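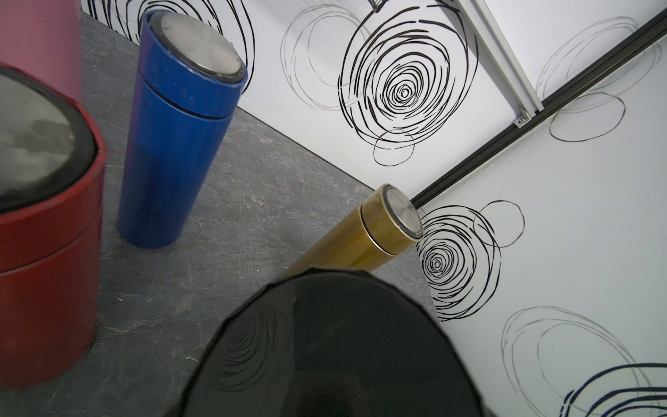

Drinkware handling on the floor: a gold tumbler lying tilted, with the blue bottle and the red canister standing by.

About Ernska

Ernska makes one product, a gripping kit for small robot arms. The kit is called Jutia. It is meant for shops that pack, sort or inspect rounded goods and do not have an engineer on staff to set up a robot for them.

We started with bottles and tumblers. Kaan Kocabaş had spent years fixing packing lines, and the same call kept coming in: a line that ran fine with boxes would stop when the customer switched to something round. Cylinders roll, tip over and lean on each other. Shiny lids confuse sensors. Kaan built the first Jutia in a rented unit behind a tile shop, and a kitchenware distributor named Marchetti agreed to try it on returned stock. Marchetti is still a customer and still sends us the items that give them trouble.

What is in the kit

A Jutia kit has the gripper, a small camera that mounts at the wrist, the cable set, a controller and the software. The adapter plate is made to fit your arm, so we ask for the model before we ship. Most customers have the gripper mounted and moving the same day. Teaching it a new item takes longer, and how much longer depends on the item. Plain cylinders are easy. Anything with a handle or a loose strap needs more work, and we will say so before you buy.

The camera sits close to the item. It gives a good view of lids, seams and scuffs, and a poor view of the rest of the room. If your job needs both, you will want a second camera overhead. We do not sell one, but the software accepts a feed from most common types.

How we test

We use ordinary containers in different colors and finishes, standing up and lying down. We also work in front of busy backgrounds, such as walls with black spirals and circles drawn on them, and on floors with a stone pattern. Customers do not have blank white rooms, and a curved line on a wall can look a lot like the rim of a lid to a piece of software.

Each software release goes through 4000 picks before it leaves the building. Failed picks are logged with the camera picture, and the log is sent to any customer who asks for it.

Service and rental

You can buy the kit or rent it. The shortest rental is 3 months. Support is included for the first 18 months after purchase, and after that it is billed by the visit or by the call. Finger pads wear out and are sold in sets. Colleen Arsenault runs the service desk and schedules site visits. She will ask for photos of your items and your work area, so it saves time to have them ready.

For customers outside our driving range, installation is done by Jesard, a contractor we have trained on the kit. Their rates are set separately from ours and you deal with them directly.

What we do not do

We do not build full packing lines, and we do not sell robot arms. The kit is not rated for washdown areas or for open food. We turn down jobs with filled glass.

Visits

The test room is open to customers by appointment. Bring your own items, at least two of each if you can spare them. Parking is on the street side, and deliveries go to the rear door.

Page last updated 11 November 2022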